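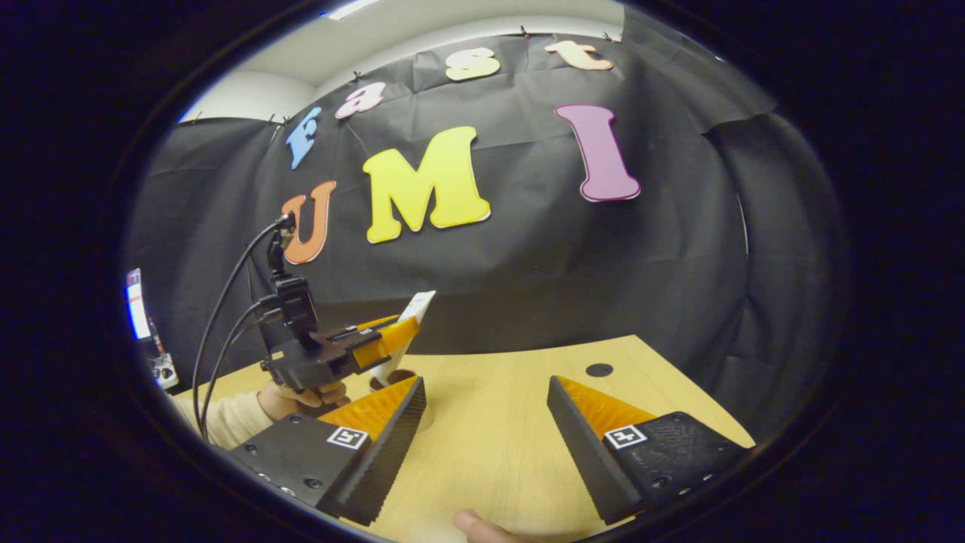
Cancelamento de quarto em hotel de pequena dimensão após alteração de voo: a quem cabe o reembolso?

Fórum de Viajantes > Alojamento > Reservas e cancelamentos

Publicado por M. Sarmento

Exmos. Senhores,

Venho solicitar o esclarecimento dos membros desta comunidade relativamente à situação que passo a expor.

No mês de fevereiro efetuei, através da plataforma Dreko, a reserva de um quarto duplo por quatro noites no hotel Plelonen, unidade de reduzida dimensão instalada numa antiga casa senhorial. O valor total, de 1.624 euros, foi integralmente cobrado no momento da reserva, ao abrigo de uma tarifa designada «semiflexível». De acordo com as condições então apresentadas, o cancelamento seria gratuito até sete dias antes da chegada e, depois dessa data, ficaria sujeito à retenção de 50% do montante pago.

Os bilhetes de avião foram adquiridos em separado, por intermédio da agência Sarix. Cinco dias antes da partida, a agência comunicou que o voo de ida havia sido reprogramado pela transportadora, passando a chegada de quinta-feira à noite para sábado de manhã. Contactei de imediato o hotel, por correio eletrónico, propondo a deslocação da estada em duas noites. A receção respondeu, com cortesia, que não dispunha de quartos para as novas datas e que qualquer pedido de cancelamento deveria ser dirigido à plataforma. A plataforma, por sua vez, informou que aplicaria a retenção prevista, salvo autorização escrita do hotel em contrário. Solicitei essa autorização e continuo a aguardar resposta.

Acabei por cancelar a totalidade da reserva, dentro do prazo em que se aplicava a retenção parcial. Até ao momento não recebi sequer a metade que, segundo as condições, me deveria ser devolvida.

Pretendo, assim, saber:

a quem devo dirigir a reclamação pela parte incontestada do reembolso;

se existe fundamento para exigir a restituição da parte retida, atendendo a que a alteração não resultou de decisão minha;

se a agência que emitiu os bilhetes pode ser responsabilizada pelo prejuízo relativo ao alojamento.

Agradeço antecipadamente a atenção dispensada.

Resposta de Eamon Mac Mathúna
Membro da equipa de apoio à comunidade

Estimado membro,

Agradecemos a exposição, que contém a maior parte dos elementos necessários. As considerações que se seguem têm caráter informativo e não substituem o aconselhamento jurídico.

No que respeita à parte incontestada, a reclamação deve ser apresentada à entidade que procedeu à cobrança. Queira verificar o extrato do cartão: se o descritivo do movimento indicar a plataforma, será esta a processar a devolução; se indicar o hotel, a plataforma terá funcionado como mera intermediária e o pedido deverá seguir para o estabelecimento, com cópia para a plataforma. A confusão entre as duas modalidades é a causa mais frequente dos atrasos relatados neste fórum.

Recomenda-se que o pedido seja feito por escrito e contenha o número da reserva, a data e a hora do cancelamento, o valor pago, o valor reclamado (812 euros, de acordo com os dados fornecidos) e um prazo razoável para resposta. Deverá juntar uma cópia das condições tarifárias tal como constavam da confirmação. As condições publicadas atualmente na página do hotel podem ser diferentes das que lhe foram apresentadas e não devem ser utilizadas em substituição daquelas.

Quanto à parte retida, a posição é menos favorável. O contrato de alojamento e o contrato de transporte foram celebrados separadamente, com entidades distintas. Em princípio, o hotel não responde pela alteração do voo e manteve o quarto disponível nas datas contratadas. Subsiste, no entanto, a via da cortesia comercial. Muitas unidades de pequena dimensão aceitam converter o valor retido em crédito para uma estada futura, sobretudo se o quarto tiver sido novamente vendido. Sugerimos que formule a proposta nesses termos, diretamente à direção do hotel, indicando um período do ano em que a ocupação seja habitualmente mais baixa.

Relativamente à agência, importa apurar se os dois serviços foram vendidos em conjunto ou se existiu entre eles alguma ligação comercial, por exemplo uma hiperligação na confirmação dos bilhetes que o tenha conduzido à reserva do quarto. Da sua descrição parece resultar que não. Sendo assim, a agência responderá, quando muito, pelo cumprimento dos seus deveres de informação, e conviria confirmar em que data recebeu da transportadora o aviso da reprogramação. Os direitos perante a própria transportadora devem ser analisados em separado. Consulte ainda a apólice do seguro de viagem, caso exista, bem como as coberturas associadas ao cartão utilizado no pagamento.

Na falta de resposta no prazo indicado, poderá recorrer ao livro de reclamações, se a entidade estiver estabelecida em Portugal, ou ao centro de arbitragem de consumo competente. Solicitamos que nos informe do desfecho.

Resposta de Ó Dubhghaill

Passei por situação semelhante, com uma reserva de 2.864 euros para duas famílias. O reembolso foi creditado ao fim de 56 dias, depois de três mensagens de correio eletrónico sem resposta e de um único telefonema, feito numa sexta-feira, às nove da manhã, para a linha de faturação e não para a de apoio ao cliente. Aconselho que peça sempre o número do processo e o nome da pessoa que o atende.

Não tenho opinião formada sobre a questão da agência.

Resposta de viajante_do_norte

Em meu entender, deve reservar-se sempre diretamente com o hotel. Fica mais barato e o pequeno-almoço costuma estar incluído.

Comentário de M. Sarmento

Agradeço as respostas recebidas. Confirmei no extrato que o movimento foi efetuado pela plataforma, pelo que lhe dirigi hoje o pedido por escrito, com as condições em anexo. A confirmação dos bilhetes não continha qualquer ligação para reserva de alojamento. Enviei igualmente à direção do hotel a proposta de conversão em crédito, para uma estada em novembro.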